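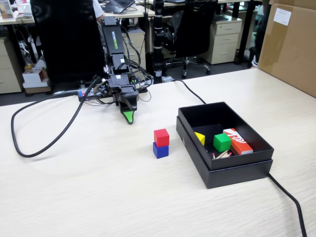

I have been wanting to write this post since October, and it took me until July 2026 to feel like I had enough to say. It's about house rules for small robot arms. I love house rules!

When I started recording stacking runs with cubes, I had exactly one rule, and it was "save often." That got me 74 runs I couldn't use. The arm did fine in plenty of them. The trouble was that I'd started each one a little differently and written none of it down, so when I tried to compare a Monday run with a Thursday run I was comparing two different jobs that happened to share a name.

So I went looking for how other people do it. The Cernwood build group keeps a page of 16 rules, and I read the whole thing twice on the bus (missed my stop the second time). Some of it is plain shop safety. Know where the power switch is before you send the first command. Keep cables out of the path of the arm, and check again after you move the base, which I forgot for weeks. Sleeves up, hair back, hands off the table while it's moving, even when a cube is one inch from where you want it. Especially then, for me.

The part that got me excited was the section on starting positions. Cernwood asks you to write the start of a task in one sentence that a stranger could set up from. "Red and blue cube on the table, not touching, gripper open." If your sentence needs a second sentence, you probably have two tasks. I went back through my own list with that in mind and split four tasks into nine, and my notes have made so much more sense ever since.

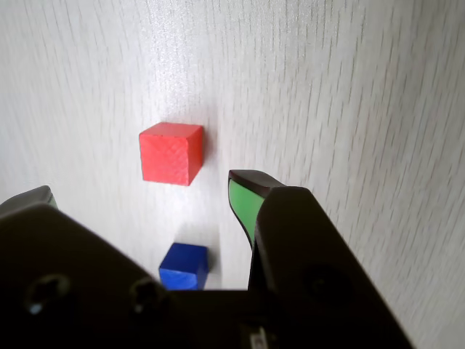 They're also firm about what counts as a success. Decide before the run, write it down, and don't argue with it afterward. A cube that leans is a fail if your rule says flat. I used to be very generous with leaning cubes.

I do part ways with them on one thing. Their rule is to throw out any run where a person had to step in. I keep mine, in a separate folder called Rendville (long story, it's a train station), with a line on what went wrong. I have 12 in there now and I've learned more from those than from the clean ones.

Next up is naming files. I've got 842 of them and at least three systems, one of which is just the word "new" over and over. If you have a scheme you like, please put it in the comments, I'd love to steal it.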